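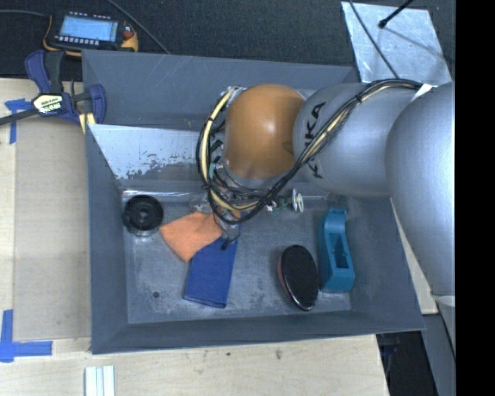

Bin picking examples: how many layouts per session?

storerberg_cell2
The Gedex set now holds 102 recorded picks from the metal bin. Five objects are used per layout, including the orange cloth and the black wheel-like part. We propose 14 new layouts before training resumes.

friesen_lab
We do not agree. Of the Grurstead picks, 73 began with the cloth lying flat. Additional layouts will not correct that. The cloth should be folded differently each time.

storerberg_cell2
Noted. Could both changes be made?

friesen_lab
Yes, provided that the clamp and tape marks stay in place.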